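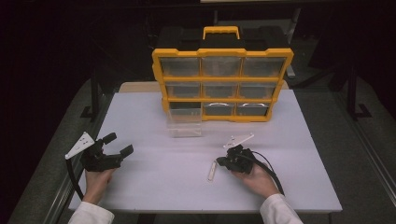 *Parts organizer with clear drawers and a yellow carrying handle.*

# Sorting a mixed jar of screws

Updated December 26, 2019

Most garages have one jar where every leftover screw ends up. Mine had 339 pieces in it, and sorting them took one evening.

## What you need

- An old bath towel
- A muffin tin or a few small bowls
- A magnet in a plastic bag
- A ruler and a thread gauge
- Masking tape and a marker

## Steps

1. Spread the towel on a table and pour out a handful at a time. The towel keeps things from rolling.
2. Pass the bagged magnet over the pile. Turn the bag inside out over a bowl to drop the steel pieces. Brass and aluminum stay behind.
3. Split by type first: wood screws, machine screws, nuts, washers, anchors.
4. Check machine screws in the gauge. Metric and inch threads can look the same — an M5 and a #10 are very close.
5. Split each type by length. Measure flat-head screws from the top of the head, and round-head screws from underneath it.
6. Throw out anything bent, stripped or badly rusted.
7. Fill the drawers, with the sizes you use most at the easiest height to reach.
8. Label each drawer with type, size and length.

Leave one drawer unlabeled for odd parts. I empty mine every July.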